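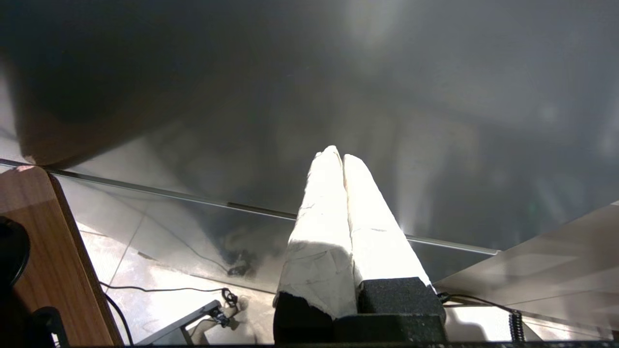

Attachment 1: smooth grey panel, thin strip along the edge

Grustitik Home Help, ticket 942
Subject: cloudy film on plastic bowls
Status: open
Product: Ronow small bowls (pink, grey-blue, yellow)

Hello! I've got three of your little Ronow bowls and I use them for absolutely everything, cereal mostly, and they've started coming out of the dishwasher with a sort of chalky film on the inside. The pink one bothers me most as it's gone a bit mottled in there, and I can't tell whether that's the film or a stain (I did have beetroot in it back in June). I've been on the 70 degree programme with Drornis tablets, and the glasses come out fine, so I don't think it's the machine being mucky.

Update, same evening

Right, I've had a go by hand. Hot water, washing-up liquid, soft sponge. It felt smooth while it was wet and I got quite excited, then it dried on the rack and the film was back! Tried the yellow one with white vinegar next, left it for 7 minutes, rinsed and dried it with a tea towel. Much better on the bottom, still a bit dull up the sides.
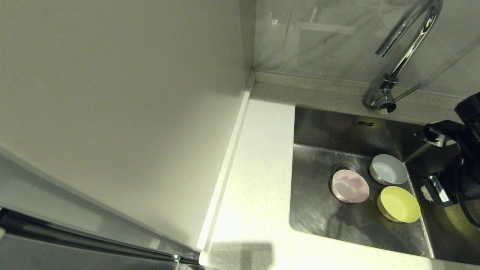 Can I soak all three colours together?
Soaking them together is fine, whatever the colour. Use warm water with a splash of white vinegar, then rinse each one well before it goes on the rack.

Update, next morning

Did the soak, thank you. The grey-blue one is lovely now and the pink has come up a lot, though there's still a faint patch I'm fairly sure is the beetroot. I've moved the dishwasher down to the eco programme as well, and put the bowls on the top shelf, which I probably should have been doing all along.

One other thing while I'm here. The yellow bowl has small scuffs and fine scratches up near the rim, plus a couple of tiny dark specks inside that I'd like to shift. Would bicarb be too rough on it? I don't want to make the scratches any worse. 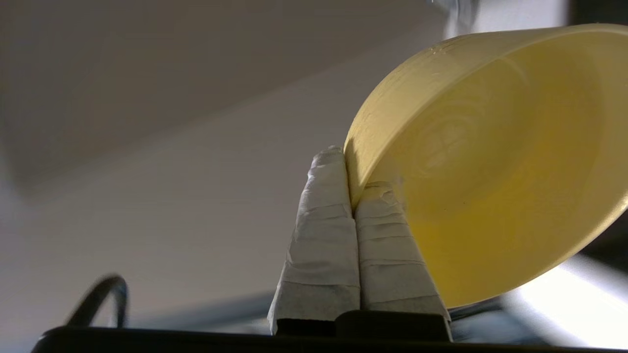
Reply from the help desk

Bicarb is all right as a paste if you use a fingertip and go gently. Please keep scourers and cream cleaners away from the rim. The scuffs are wear and won't wash out. Leaving this open until you've tried the paste.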